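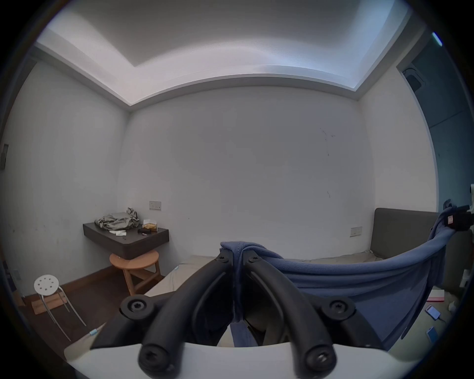
Labs > Visits > Stukberg

I went to Stukberg for the perception stack, and the Saxena folks had it running before I'd found a coat hook! Their segmenter has to keep blue cloth apart from pale beige bedding (easy) and from a heap of gray clothing on a shelf (less easy).
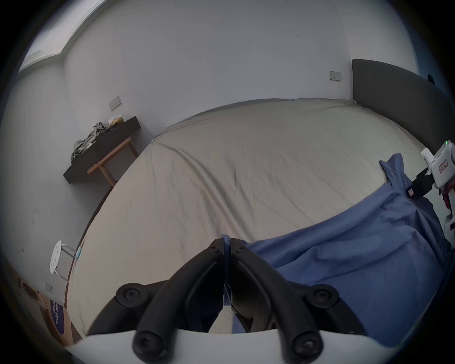
The planner

It picks a corner to grasp, then replans every 40 ms. I got to scroll through 2,496 logged grasps – bliss.

Filed under: Lab Tours, Robot Software

Contact | Back to top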